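Questions we get asked at Rullon Card Club

Hello and welcome! If you have just joined us, or you are still making up your mind, have a read through these first. They are the things people write to us about most often, and I have tried to answer them the way I would if you were sitting across the table from me with your glue pot open.

What do I get each month?

A kit with enough card, paper and trimmings to make four cards, plus the envelopes to go with them. You also get a printed instruction sheet, and a link to the pattern page in case the sheet goes the way of all bits of paper on a craft table (mine usually ends up stuck to my elbow). The kits do not include scissors, adhesive or a bone folder, so you will need your own.

Do I need to have made cards before?

Not at all! We have members who had never folded a piece of card in their lives before their first kit, and others who have been at it for more than 29 years and still join in for the fun of seeing what turns up. Each sheet gives the simple version first, then a few fiddlier ideas at the bottom if you feel like stretching yourself.

Which glue should I use?

Ah, the big one. For layering card on card I like a tacky wet glue in a fine-tipped bottle, as it gives you a moment or two to nudge things straight before it grabs. Double-sided tape is quicker and neater for ribbon and for anything thin that might wrinkle. Please don't use a school glue stick for the pop-up designs, though – they put quite a strain on the join and will come apart in the post.

My card cracks along the fold. What am I doing wrong?

Probably nothing, so don't be cross with yourself. Card has a grain, just as fabric does, and it folds sweetly one way and grumbles the other. Bend the sheet gently in both directions before you cut, and you will feel that one way gives more easily. Put your fold along that direction, score it first with the bone folder, and go over it twice lightly instead of once hard. The Vinero range is rather heavy, and I always score it even when I am in a hurry.

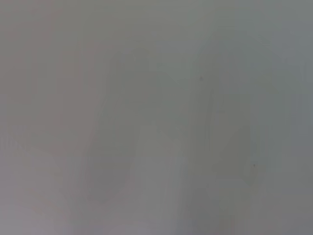 Kits, colours and postage

Can I choose my colours?

You can choose between two colour families when you sign up, the soft one (we call it Hattar) and the bright one (Danon), and you can swap from one to the other whenever you like. Just let us know before the kits are packed. We can't mix the two in one box, I'm afraid. We did try it, and the packing table was a muddle for weeks.

The paper in my kit doesn't quite match the one on the website. Is that a mistake?

Colours do look different from one screen to the next, and paper also varies a little between batches. If it is only a shade out, that is quite usual. If you were expecting lilac and have been sent orange, then something has gone wrong at our end and we will put it right for you.

Will my finished card need extra postage?

It depends on how generous you have been with the foam pads! Flat cards normally go as an ordinary letter, but anything with buttons, thick bows or several raised layers may count as a large one. Pop the finished card in its envelope and check the thickness and weight at the post office before you stamp a whole pile of them.

Can I pause my kits?

Of course. Lots of people stop for the summer and come back in September, when the Christmas designs begin. You can pause for up to 90 days from your account page, and after that the kits start up again by themselves.

May I sell the cards I make?

Yes, at fairs, fetes and the like, so long as you have made them by hand yourself. We only ask that you don't copy or sell the instruction sheets.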